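**How many demos before the policy stops learning my cans by color?**

posted by Teodora Gashi

We have two arms over a black table and we're teleoperating them to collect a can handling set. The plan I was handed says 900 episodes, same task every time, and then train. I asked where 900 came from and was told it "felt like enough." I am not convinced. We're at 22 usable ones after most of a morning.

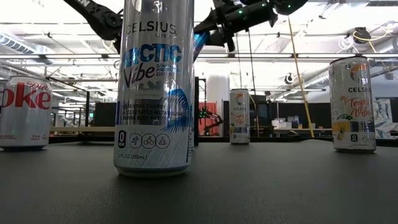

Table level, three Celsius and a Diet Coke.

My worry is that most of our cans are white or silver and slim, and the model will learn "pale cylinder on dark table" and nothing else. Onyeka (the tool we log with) gives each episode a quality score, and it gives nearly everything a high one, so I've stopped reading it. Do I push for more cans, more layouts, or just more episodes? I'd like to hear from people who have trained something on this kind of data, not people who have read a post about it.

---

**Panagiotis Milošević**

More episodes won't save you if they're all alike. We did a bin sorting set at Plumow with one operator and one layout, and the policy was great until someone moved the bin a hand's width. Then it closed on air, over and over, with total confidence.

What I'd do with your remaining time:

- Change the start positions every episode. Don't let the operator pick them, people have habits. We used a sheet of random spots.
- Let some cans start tipped or leaning. If every demo begins with a neat upright can, the model has never been shown anything else. 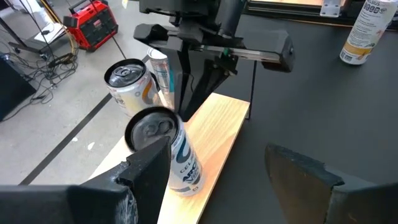 Then check your wrist views before you record hundreds more. A finger can hide the base of the can at the moment that matters most, and if the second camera is blocked too, you're asking the model to learn from something it can't see. Pull ten episodes at random and scrub through them yourself. It's dull and it takes an hour. I also wouldn't trust the Onyeka score. Ours was high on episodes where the can never left the table.

As for 900, ask whoever wrote the plan what result would make them stop at 300. If they can't say, the number is decoration.

---

**Radomir Hoxha**

just collect more, the bigger the better. we used Stemum and it figured it out

---

**Ankica Dervishi**

"Figured it out" on what test, Radomir?

Teodora, hold out two cans now, before anyone gets attached to them. Never record with them. Train on what you have at 100 episodes and try the held out pair. You'll have your answer about color long before 900.

I'd also look at the arms getting in each other's pictures. With two of them over one table, the other arm is part of every background, and if it always hangs in the same place during a grasp the model may use it as a cue. Fast moves smear as well.

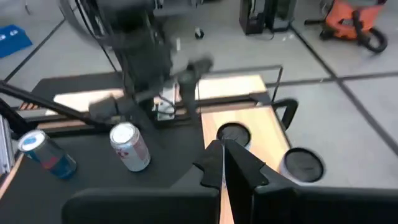 Wrist view, other arm blurred.

I don't throw blurred frames out, by the way. The robot will see blur when it runs on its own. But I would slow the operators down near the cans, and I'd keep failed grasps in their own folder with a label. Ours got mixed in with the good ones in July and we're still finding them.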